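FOR IMMEDIATE RELEASE

Joluvden Reopens the Neighborhood Tool Library, Now With Fewer Missing Ladders

Members can borrow from a catalog of 475 items starting Monday; late fees are out, gentle shaming is in

VIRKENT – The Joluvden Tool Library opens its doors again on Monday at 4 p.m. after a winter spent in storage, during which its entire collection sat in a former carpet showroom and at least one cordless drill learned to live without its charger.

The library lends hand tools, garden tools, sewing machines and a small number of things that defy shelving, among them a cider press and a stilt-legged contraption donated as "probably for drywall." Its new home on Jayawardena Street has a lending counter, a repair room and, for the first time in the organization's history, a door wide enough for the wheelbarrows.

"We closed in February with a plan to be gone for three weeks," said Elango Fernandes, director of the Joluvden Tool Library. "I would like to thank our members for their patience and for continuing to ask me about it in the supermarket."

Membership remains open to anyone who lives or works in Virkent. Borrowers may take up to four items at a time and keep them for a week, or two weeks for anything that needs to dry, set or grow. More than 280 households have already renewed, a figure the library finds encouraging and slightly alarming, given that it owns three pressure washers.

The late fee has been abolished. It never brought in much money, and it had the side effect of turning a person with an overdue hedge trimmer into a person who would never be seen again. In its place, names of late borrowers will be written on a chalkboard behind the counter in reasonably nice handwriting. Returning the item gets the name erased. Returning it clean gets a star.

An amnesty is also in effect for anything borrowed before the move. Items may be left at the side entrance at any hour. Two extension ladders are of particular interest, and the library asks only that they be brought back vertical-side out, as the hallway has just been painted.

The catalog is now searchable online through Skoltivora, a booking system that replaces the green binder. The binder will stay on the counter for members who prefer it – and for the staff, who do.

"People ask whether borrowing a tool really beats buying one," Fernandes said. "I own a tile cutter. I have tiled once. I think about that tile cutter a lot." 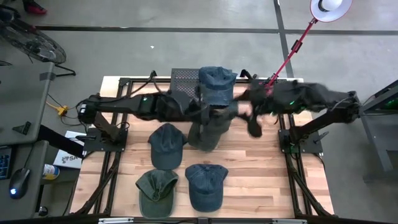

Visiting and Joining

The library is open Monday evenings and all day Saturday. New members should bring proof of address and a rough idea of what they are trying to fix. Donations of working tools are welcome at the counter. Bread machines are not being accepted at this time.

Press contact: Elango Fernandes, Joluvden Tool Library, Jayawardena Street, Virkent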